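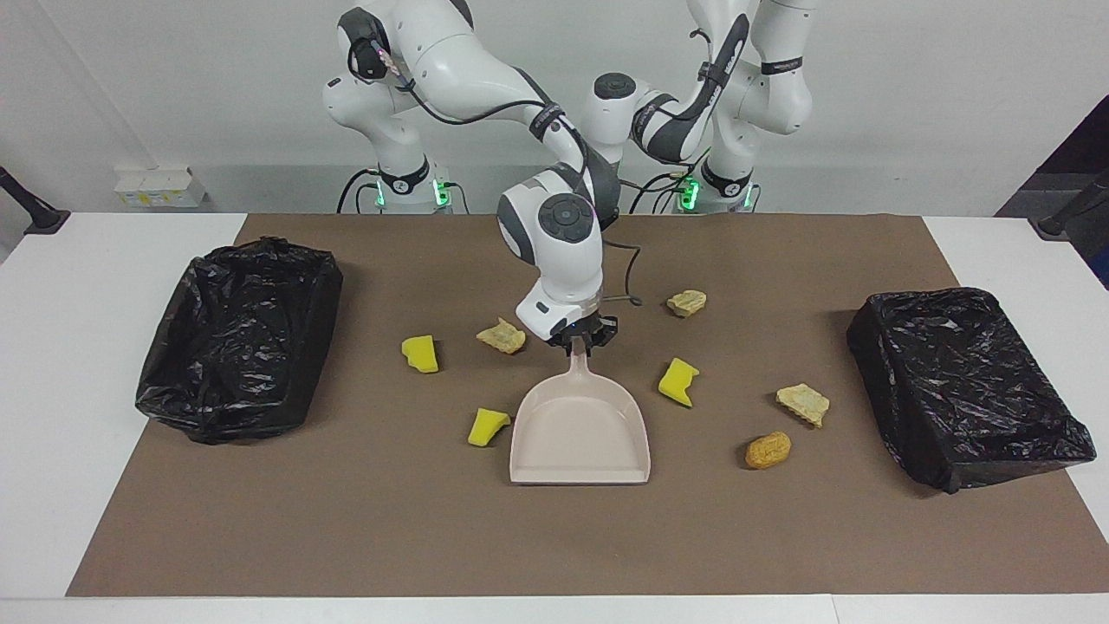
I run the cleanup bench at Sustach in Hinham, and I need 10 people for a paid study starting in August. Cleanup used to be a person with a brush at the end of every shift, and now a lot of it is robot work, with us sorting out what goes where. We practice on sponge pieces and rocks with a pink dustpan, so no fancy background needed - just opinions!

You'd come in for 5 sessions, work next to the arms, and tell me how your own job feels with them around. 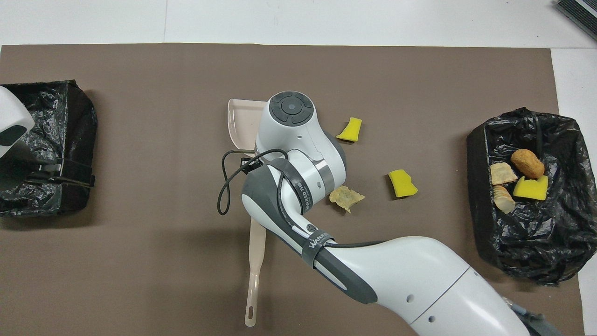
Dirkside Staff Bulletin, No. 305

Bagging and lifting bins is still ours, by the way. Pop by the front desk for a form.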